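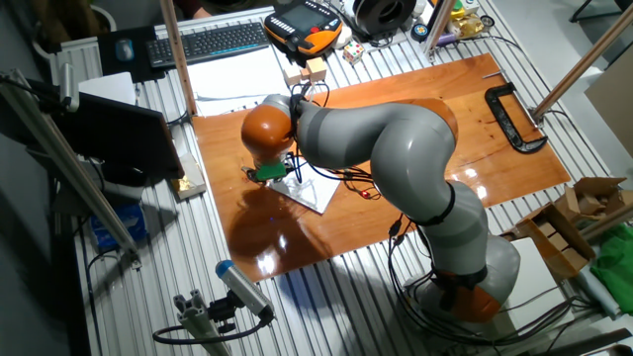 Figure 3. Ceiling lights and a dark shadow on a high-gloss wooden surface. Bright spots of this kind are what most people are reacting to when they call a finish "shiny."

3. What gloss can and cannot tell us about a finish

The trade literature on wood coatings leans heavily on one idea: that a surface which keeps its shine has kept its protection. The idea is easy to like. Shine can be seen from across a room, it can be measured with a cheap handheld meter, and buyers already believe in it. We are less sure. In this section we look at the claim as it is usually made, describe what we found when we tried to use it on tables in daily service, and explain why we do not report gloss as a measure of wear in the rest of the paper.

The claim comes in a strong form and a weak form. The strong form, found in the Brikier product notes and repeated by several sellers, says that loss of gloss tracks loss of film thickness closely enough that one can stand in for the other. The weak form, argued with more care by Ospina and Ticona, says only that a drop in gloss is an early warning and that a surface showing such a drop should be looked at more closely. Most of the arguments we have heard in favor of the strong form turn out, on reading, to be evidence for the weak one. The two are often mixed together in a single paragraph, and we suspect this is how the strong form has lasted.

There is a plain physical reason to be doubtful. A glossy surface reflects a lamp as a small, bright, sharp-edged spot (Figure 3). A matte surface spreads the same light over a wider area. What decides between them is how smooth the outermost layer is, and that layer is extremely thin compared with the film as a whole. A surface can be dulled by fine scratches that remove almost nothing. It can also be worn down a good deal and stay bright if whatever is wearing it is soft and fine enough to polish as it goes. Anyone who has seen an old banister knows this. The part that hands have touched most is often the shiniest part of the stair, and it is seldom the best protected.

3.1 Tables in use

We followed 23 dining tables in homes in and near Valderrama, all sold by the same maker, Zestarham, and all finished at the factory with the same clear coat. Households agreed to go on using the table as they normally did. We asked them to write down which cleaning products they bought, and we visited in July, before the tables had seen much use, and again the following July. At each visit we took gloss readings at fixed points, measured film thickness at the same points, and placed drops of water on the surface to see whether they left a mark.

The sample is small and we do not wish to dress it up. All of the tables came from one maker, and the households had chosen that maker, presumably in part for the look of its products. People who buy a shiny table may take more care of it than other people do. We have no way of correcting for this and have not tried.

With that said, the results do not help the strong form of the claim. Gloss fell on most tables and film thickness fell on most tables, so a quick look at the averages suggests that the two go together. Within a single table the picture comes apart. The points that lost the most gloss were usually in front of the chairs, where plates and sleeves move back and forth. The points that lost the most film were more often near the center, where hot dishes and bottles stood and where, according to the household notes, sprays were applied most freely. On 7 of the tables the dullest point was also the point with the thickest remaining film. A buyer using shine as a guide would have refinished the wrong end of the table.

The water marks tell a similar story. A mark was no more likely to appear at a dull point than at a bright one. We had expected at least a modest link, and its absence surprised us more than any other result in this section. It may be that our drops were not left long enough. Bermúdez has pointed out to us that household spills are often left overnight, while ours were wiped up during the visit, and we accept this as a fair objection.

3.2 The rubbing test

Defenders of gloss readings will reply that homes are messy places and that the link is clean under controlled conditions. It is, in a sense. In the usual bench test a weighted pad is rubbed over a coated panel for a set number of strokes and gloss is read at intervals. We ran the test on panels cut from the same stock, using the pad supplied with the Brikier kit, and stopped at 400 strokes. Gloss and thickness fell together along a curve that would look very well in a brochure.

We then changed the pad. With a softer felt from Feltcombe, thickness fell slowly and gloss hardly moved at all. With a coarser one, gloss collapsed early and then stayed flat while the film went on getting thinner. Nothing about the coating had changed. The neat curve belongs to one pad under one load, and we can find no argument in the product notes for why that pad should resemble a sleeve, a plate, or a damp cloth with crumbs in it. Londoño, who used the same kit on floor samples, reports the same trouble and draws a milder conclusion than ours: that results should always be given together with the pad used. We agree with the advice but doubt that it rescues the method. A reader who is told the pad still does not know what the pad stands for.

3.3 Why people trust shine anyway

It would be wrong to treat the belief as simple foolishness. Shine does say something. A table that was glossy when new and is now patchy has been through something, and its owner is right to notice. Cleanliness plays a part as well, for grease and dried soap dull a surface and come off again with warm water. In several homes the gloss reading rose after we washed the test points. A measure of damage that gets better with soap needs to be handled with some caution, and we found few published studies that mention whether the surface was washed before it was read.

Inga has argued that the trust is mostly a matter of lighting. Showrooms use small, strong lamps, which make a high-gloss surface look deep and make every scratch on it stand out. Under a cloudy window the same table gives much less away. Her own study asked people to rank panels by condition under both kinds of light, and the rankings did not agree. We find this persuasive as far as it goes, though her panels were new and had been scratched on purpose, in straight lines, and real scratches are rarely so tidy. The effect on a table with years of wear behind it has yet to be shown.

A further point concerns the meter itself. Handheld instruments read a patch smaller than a coin and assume that it is flat. Solid wood moves with the seasons, and grain that was level in a dry month can stand slightly proud in a damp one. We took three readings at each point and used the middle value, which guards against a badly seated meter but does nothing about a surface that has changed shape underneath it. Part of the gloss loss reported in this section, and in other people's papers, may be nothing more than weather.

3.4 What we use in its place

For the remainder of the paper, wear is given as change in film thickness, with water marking reported separately. Neither is free of problems. Thickness readings over wood are slow to take and vary with the density of the wood beneath, and the marking test depends on a judgment by eye - ours, in this case, made without a second observer. Gloss readings are kept in the full data table for anyone who wants them. We would ask only that they be read as a record of how the tables looked on the day of the visit, after washing, and that the strong claim be set aside until someone can show it holding on surfaces that people eat from.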